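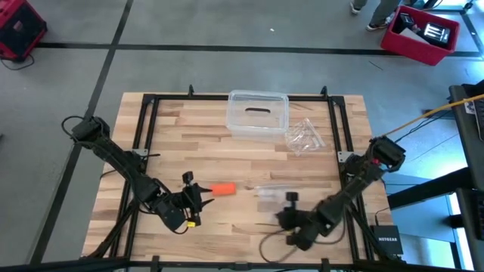 Cell 2, both arms over the bench, bin and bag at the back.

Two-arm packing cell: what happened to the bench jobs
Forum: Small Plant Automation

jkocsis
Posting notes from Daltgate, as requested in the July thread. We kit small parts into clear containers and bags. The two-arm cell is on trial for pick, handover and place. Target is 1,000 kits a shift across all benches, and the cell is not near that yet. Headcount has not changed. Job content has. Packers used to do one station all shift. Now they stage parts, clear faults and log every stop.

s_zarei
What does "clear faults" cover? At Garnero that phrase ended up meaning the packer did the technician's work at the packer's rate.

jkocsis
Re-seating a part, restarting the cycle, calling me if it stops again. Nothing with tools. The written limit is posted at the bench.

ferhat.s
I would question the handover itself. One arm with a decent reach could do pick and place without passing the part in mid-air. Every transfer is another chance to drop it, and your operators are the ones who bend down to get it.

jkocsis
The second grip lets us change orientation before the part goes in. A fixture would also do it, but we change parts too often.

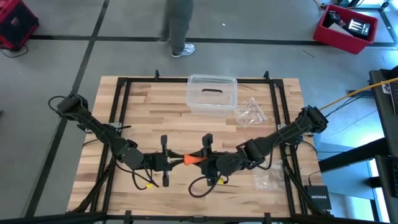
Handover at center, orange part between the two grippers.

ferhat.s
Tapered part, so the grip point matters. I still say fixture. We ran 2,000 cycles with a printed nest at Pacheco and logged 11 drops.

aibarra
I pack on the bench next to this cell, so a different angle. My wrists are better. The shift is also duller in places – you stand and watch, then three things want you at once. The old job had a rhythm and I could talk to people. Now I have a stop log with 229 lines in it and most of them say "re-seated part."

s_zarei
Does anyone read the log?

aibarra
Jolán does. I asked for a second category so we can separate bad staging from bad grip. That was added.

c_ventura
Check how the trial is being scored. We used Claltotus for line reporting and it counted operator wait time as idle. Three people got a talk about it before anyone looked at the settings.

jkocsis
Noted. Ours is a spreadsheet, wait time is its own column. Pay grade for the bench is under review and I have no answer on that yet.

s_zarei
Then I would hold off on saying headcount has not changed and leaving it there. Grade is the first question people will ask.

ferhat.s
Agreed on that, not on the handover. Post the drop count when you have it.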